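Planning and Buying Robot Equipment
Handout 2: From the simulation to the shopping list
Prepared by Golshifteh Soltani

Please read this before the September class and bring a calculator.
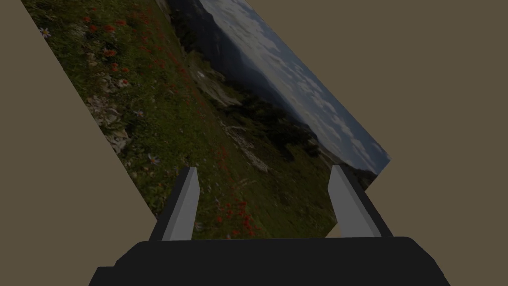
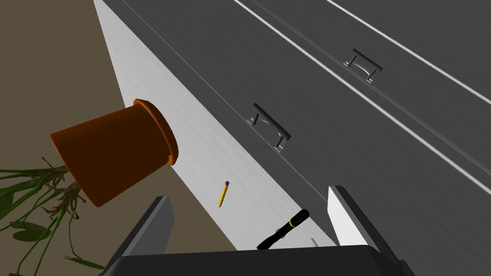
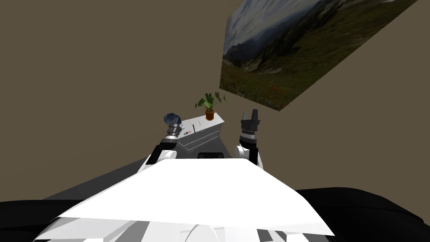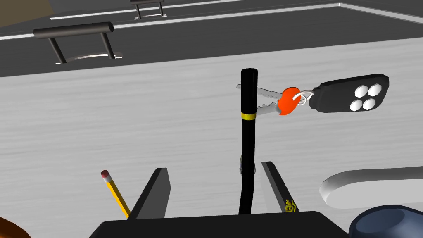
The budget of the Salcedo exercise is 2,000 pounds for grippers, and it must also pay for spare fingers. Write first which objects the robot has to hold, and only after this ask for prices. A pen standing between two fingers, as in the last picture, needs a small opening; a flower pot needs a much wider one, so check this number in both offers. Virirent asks 402 pounds per gripper, delivery not included. Ruvuvier rents by the month. Compare both for one full year and write your result on page 2 of the form.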